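Stendville Cabinet Refacing – Frequently Asked Questions

What is refacing?
We keep the cabinet boxes you have and replace the doors, drawer fronts and hinges. The outside edges of the boxes are covered or painted to match.

Can every kitchen be refaced?
No. The boxes need to be square and firmly fixed to the wall. If the sides have swollen from a leak or the shelves no longer hold, we will tell you at the first visit and quote for new boxes instead.

How long does it take?
Most kitchens take three to five working days on site. Doors are made to order at our Zedotdale shop, and you should allow six weeks between the final measure and the first day of work. February is usually our quietest month.

Do I have to empty the cabinets?
Wall cabinets, yes. Base cabinets can stay full if the contents sit back from the front edge. Drawers need to be emptied completely.

Can I use the kitchen during the work?
In the evening, yes. The crew starts at 8 a.m. and clears up by 4:30 p.m. Your sink and stove stay connected unless you are also changing the countertop.

What does the first visit cost?
The visit is $40, taken off your bill if you go ahead. A deposit of $800 is due when you approve the drawings.

Who does the measuring?
Kazuhiro Hosoda measures all kitchens in Stendville. Tetsuya Katayama covers Zedotdale and the county roads north of it.

Which door styles do you offer?
Flat, framed and recessed panel. We have more than 100 colors, and sample doors can be borrowed for a week. Flat doors are the easiest to wipe down. Recessed ones collect some dust along the lower lip.
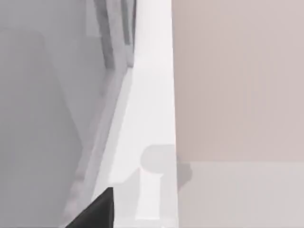

Computer rendering: plain surfaces in gray and white.

Will the color match the rendering?
Not exactly. Screens vary, and so does the light in your kitchen – please choose from a painted sample.

Is the work guaranteed?
Doors and hinges are covered for five years. Paint on existing wood is covered for two. Keep your order number, as we need it for any claim.

What happens to my old doors?
We take them away at no charge. If you want to keep them, tell the crew on the first morning.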